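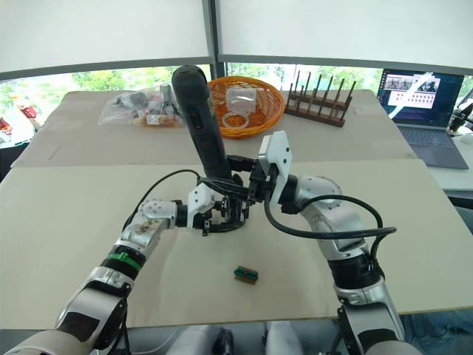

Open day at Schwerdtfeger, Dendbridge

17 January 2019

I moved to Dendbridge in May, and since then I pass the long brick building of Schwerdtfeger almost every morning on the bus. I knew that they make paper there, but I did not know what kind of paper. When I read at the library that the mill would open its doors for one day, I put my name on the list.

The visit cost nothing, but one had to register for a fixed time. My group started at 10:40 from the side gate on the canal. We received a visitor's badge and ear plugs, and we were asked to leave our scarves in the cloakroom. It was a cold morning and I did not like to give mine away, but inside the mill it is as warm as in a greenhouse.

The tour begins where the paper begins, at the pulper. This is a very big tub in which bales of pulp are mixed with water until they look like thin porridge. The smell is a little sweet, similar to wet cardboard. Our guide let us put a hand into a bucket of this porridge, and I was surprised how little fiber is in it. Nearly everything is water, and most of the work in the mill is to take the water out again.

The paper machine itself is 55 meters long. At the wet end one sees only a white shine on a moving wire, and it is difficult to say at which point it becomes a sheet. Then come the presses and after them the drying cylinders. We walked beside the machine on a narrow bridge, one person behind the other. It runs at 900 meters per minute when they make the light grade. Conversation is not possible there, so the guide had printed cards with the explanations and held them up. I found this a very good idea.

Schwerdtfeger sells mainly two papers. Wistwood is a cream paper for books, and Grerkotero is a thin, strong one for sewing patterns. I have sewn for many years and I must have cut this paper often without knowing its name. In the finishing hall we could touch both and hold them against a lamp. Wistwood looks cloudy against the light, Grerkotero is much more even.

At the end there was coffee and plum cake in the canteen, and a table with remainders of rolls for a small price. I bought 40 sheets of Wistwood for letters.

Some practical remarks. The tour takes 55 minutes without the coffee. There are many metal stairs, and I would not recommend it with a stroller. Flat shoes are necessary. The bus stops directly at the main gate, but visitors must walk around the building to the canal side, and the sign for this is small.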